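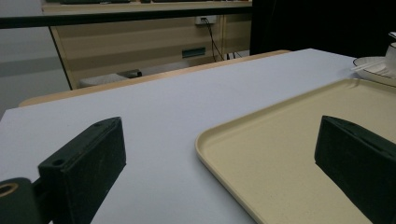

White tabletop at Nillel.

I got to Nillel early and Chanida Boonyarit was already arguing with someone on the phone about a missing corner piece. "It's always a corner," she told me when she hung up. "You can live without a bit of sky. A missing corner makes people furious."

Chanida runs a jigsaw puzzle lending library, and if you didn't know there was such a thing, well, neither did I until my aunt joined one! You pay a small fee, take home up to three puzzles, and bring them back when you're done (or when you've given up, which is allowed). She opened it after her mother moved into a smaller place and handed over 39 boxes, most of them lighthouses.

"I hate lighthouses," she said. "I've done every one of those puzzles and I still hate them. But they go out the door faster than anything else I have."

I asked how she knows the puzzles come back complete. She laughed at me. The honor system, mostly, plus a slip of paper in each box where borrowers write down what's gone. Some of the slips have turned into letters. One from Gunnel Strömberg, a regular, covers both sides and complains mostly about a son-in-law who does the edges last.

"Who does the edges last?" Chanida said. "I mean, really. I wanted to call her."

We got onto difficulty, and I confessed that I've never finished anything bigger than a kids' farm puzzle. She didn't seem shocked. Her advice was to start with something that has a lot of writing in it, like old shop signs or a shelf of books, and to stay away from snow. She also thinks people sort too much. Four piles is plenty for her, and after that you should just start putting things together and see how it goes.

Does she ever get bored? "Of puzzles, sure. I went a whole winter without touching one. I don't get bored of the people returning them, because they always want to tell you which part was awful."

In June she's planning a swap night with Teodor Nordin, who has a big collection of old train puzzles and is nervous about letting them out of his house. She's talked him into bringing two. I went home with a street market and, because she insisted, a lighthouse.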